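I've been putting off writing this one up until I'd lived with it through a proper winter and most of a summer, and now I have, so off we go. The Fenmont is a height-adjustable workbench with a hand crank. I bought mine last November after two years of soldering, sewing, glueing and potting up seedlings on an old dining table that was too low for all four. My back is a different animal these days!

Short version for the impatient: I love it, I'd buy it again, and there are two things I'd want changed.

## What you get

It arrives in two boxes. The heavy one holds the legs, the crank and a steel crossbar, and the flat one holds the top. I had Timo Baumgart from the flat downstairs help me carry the flat one up, and I'd suggest you find a Timo of your own. The legs alone I managed in stages, with a sit-down on each landing.

The top is solid beech, oiled at the factory, with a good thick front edge that takes a clamp properly. Mine had one dark knot near the back left corner that I've grown very fond of. The legs are powder-coated steel in a plain dark grey. You can order them in a mustard yellow too, and I dithered over that for a whole evening before being sensible.

I paid 302 euros, delivery included. That isn't nothing, but I'd looked at the electric benches from Gretov and they start well above it, and I didn't want another thing with a plug under my desk.

## Putting it together

It took me 45 minutes on my own, with the radio on and a break for coffee. The instructions are drawings only, and they're good drawings – big, clear, with the bolts shown at their real size so you can lay them on the page and check. Every hole lined up. I can't remember when I last built something where every hole lined up!

One thing to watch: the crossbar has a front and a back, and they look nearly the same. The front has a small notch on the underside. I got it wrong, noticed when the crank wouldn't seat, and had to undo four bolts. If you do the same, don't force the crank, just turn the bar round.

Don't tighten anything fully until the top is on. The drawings do show this, but in such tiny lines that I missed it the first time through.

## The crank

This is what makes the bench for me. It folds away under the right-hand side, comes out with a click, and turns so smoothly that I showed it to everyone who came round for a month. From sitting height to standing height is 20 turns. I do it several times a day without thinking about it now – sitting for the fiddly stuff, standing for cutting out fabric, and somewhere in between for pots and compost.

It goes up with a fair load on it as well. I've cranked it with the sewing machine, a full toolbox and a very offended cat on top, and it went up level, with no juddering at either end.

Left-handers, take note: the crank can't be swapped over. Ilse Wunderlich from my sewing group is left-handed and tried mine for an afternoon. She got used to it, but she did say she'd be cross if she'd paid for it, and I think that's fair.

## Is it steady?

Sitting height: completely. I've planed the edge of a drawer on it and nothing moved. Standing height: very nearly. If you lean on a front corner and push sideways there's a small sway, which I only notice when I'm sawing. For soldering, sewing or writing it makes no odds at all.

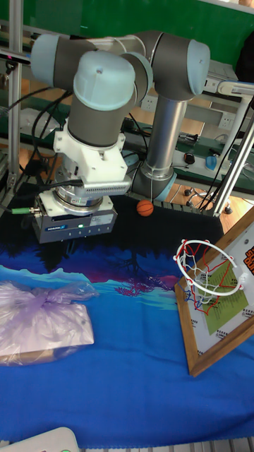 *Arm and gripper over a dark tablecloth.*

I've tried it on floorboards and on the tiles in the kitchen (we had the decorators in for a fortnight and everything got shuffled about). The feet screw in and out to level it, and you can do that by hand, which was a relief on our floor, where a dropped marble always ends up under the bookcase. On the tiles I put felt pads under the feet and it still stayed where I'd left it.

## The surface, eight months on

Beech marks, so if you want a top that looks new for ever, this isn't your bench. Mine has a burn from the iron, a ring from a paint tin and lots of tiny knife nicks, and I think it looks better for all of them. I wiped on some hard wax oil in spring, left it overnight, and the tea stains more or less vanished.

Hauke Pfeiffer asked in the comments on my last post whether you can fit a vice. Yes! I've got a small Kleinschmidt one on the left end, bolted straight through. Drill from above, put a scrap of wood underneath so the beech doesn't split where the bit comes out, and check where the crossbar runs before you start. I didn't check, and was very lucky.

## What I'd change

The drawer, mainly. It's an extra, it's too shallow for a normal roll of masking tape standing up, and the runners feel cheap next to everything else. I'd skip it and hang a tray underneath yourself.

And I'd like a stop on the crank, so you could set a favourite height and come back to it. I've stuck a strip of washi tape on the leg at my two usual heights, and that does the job, but a little brass pointer would be lovely.

Spare feet and bolts can be ordered singly, by the way. I lost a foot during the decorating and the new one came in a padded envelope with the right washer taped to it.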